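Guva at work: your questions, answered

Updated Sunday, December 11, 2022

Most of you have had the email about Guva by now, and a fair number have replied to it, some in capitals. These are the questions that kept coming back. Questions about the car park go to the usual address, where they will be ignored in the usual way.

What is Guva?
The project to have robots take over some of the fetching and tidying between Urar, our front-of-house area, and Bach, the kitchen. Trays, cups, the odd plate. The robots learn from recordings of people doing the same jobs with hand-held grippers. 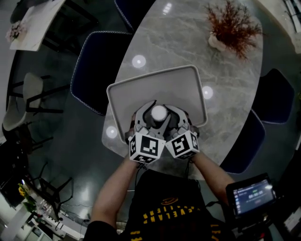
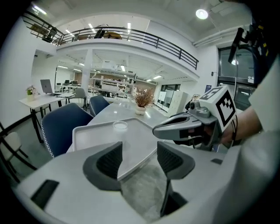 Who does the recordings?
Anyone on the Urar or Bach rota who puts their name down. You get half a day's training and then two-hour shifts, paid at your normal rate plus the machine allowance. The target is 300 recordings for each task. Yes, that is a lot of trays.

Am I training my own replacement?
We wondered how long this would take to come up (it was the first reply). No jobs in Urar or Bach will go before the review in June, and we have that in writing. After June we don't know, and we would sooner say so than send you another email with a sunrise on it. What will change is the mix: less carrying, more checking, and more time with customers, whether you like customers or not.

I'm clumsy. Does that matter?
Less than you'd think. If you fumble one, mark it as a fumble and go again. Please don't delete it — someone upstairs wants those too.

Will the recordings be used to check how fast I work?
No. They go to the Guva team and stay there. Your manager can't see them, and has been told so twice.

My wrists ache after a shift. Is that normal?
It's common in the first week, and you should still report it. Take ten minutes off every half hour. If it carries on, come off the rota and you'll keep the allowance until the end of the month.

Can I say no?
Yes. Of the 200 people we asked, 102 said yes, so you'd be in good company either way.

What happened to Kirico?
Kirico was the floor-cleaning trial. It has finished. The machine is in the store room and we'd ask people to stop leaving it birthday cards.

Who do I talk to?
Your shift lead, or the Guva desk next to the lifts, weekdays until four.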